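Marimthorpe Reading and Repair Rooms
Progress report to the Plakmont Fund, second period

Dear Naledi and colleagues,

We're writing this at the end of December with the heating finally behaving and every shelf on the ground floor full, so please forgive us if the tone is cheerful! It has been a very good half year. The short version is that the book-mending program is running in all three towns, the loan figures are well up, and we have one slipped milestone, which is the Kalby sound archive. Details follow.

Lending

Between July and December we made 2,229 loans across Marimthorpe, Ocampo and Kalby. Of those, 782 were from the Ocampo room, which only opened its doors in August. We had expected Ocampo to be slow through the first winter. The school bus stops outside, though, and it seems that half the bus gets off early and comes in (mostly for the graphic novels, which we keep having to reorder). We have moved the Ocampo closing time to 7 p.m. on school nights and it has made a real difference to parents coming off shift.

Large-print is the other surprise. We bought a small set with your first payment, thinking it would sit quietly in a corner, and it is now the hardest shelf in the building to keep stocked. Braulio has started a swap with two neighboring towns so that titles rotate every few weeks.

Book mending

This is the part we're proudest of. The plan was to train people to do simple repairs so that worn books go back out instead of into the recycling. We have held 15 evening sessions. People learn to tip in a loose page, rebuild a torn spine with Japanese tissue, and reattach a cover that has come away at the hinge. The second session is always the messy one, with glue on sleeves, and by the fourth everyone has opinions about brushes.

A good many people arrive with something of their own: a family Bible, a field guide that lived in a truck, a cookbook with a whole chapter hanging out. We ask them to practice on our withdrawn stock first and then we help them with theirs. One woman from Kalby mended her late father's tide tables and has since joined the Thursday-style drop-in group that meets whenever the front room is free.

We did change supplier for the book cloth. The first roll frayed badly when cut on the bias and we lost time to it. The new cloth costs a little more per yard, and we covered the gap from the stationery line, so the total for materials is unchanged.

Sound archive (delayed)

We had hoped to have the Kalby interviews transcribed by now. The recordings themselves are wonderful, full of cannery stories and a long argument over where the old ferry landing was, but the typing is slower than we allowed for. Several speakers switch between two languages in the middle of a sentence and we want a fluent speaker to check each one. We would like to move this milestone to the end of May. No extra money is needed, only the time.

Space and furniture

The back room at Marimthorpe is painted, and the floor has been sanded and sealed. We chose tables that two people can lift, which means the room can go from mending class to story hour during a coffee break.

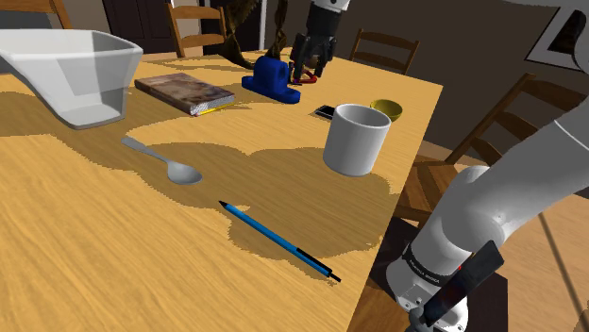

Storage is still tight. The press boards and weights live under the stairs, and carrying them up and down before every session is nobody's favorite job, so in the spring we plan to build a low cupboard along the north wall. Braulio has drawn it up and the lumber quote is within the amount set aside.

Spending

We are on budget overall. Heating ran over, printing came in under, and the two nearly cancel out. The full ledger is attached as a separate sheet, with receipts in date order.

Next six months

We will start mending sessions at Ocampo in February, using the same kit, which will travel in 3 plastic crates. Story hour in Kalby moves to the mornings. We are also going to try a repair day for sheet music with the town band, whose parts are held together mostly with tape.

Naledi, you asked about a visit. April would suit us well, and if you can stay into the evening you would be very welcome to sit down at a table and mend something!

With warm thanks,

Braulio Tovar
for the Marimthorpe Reading and Repair Rooms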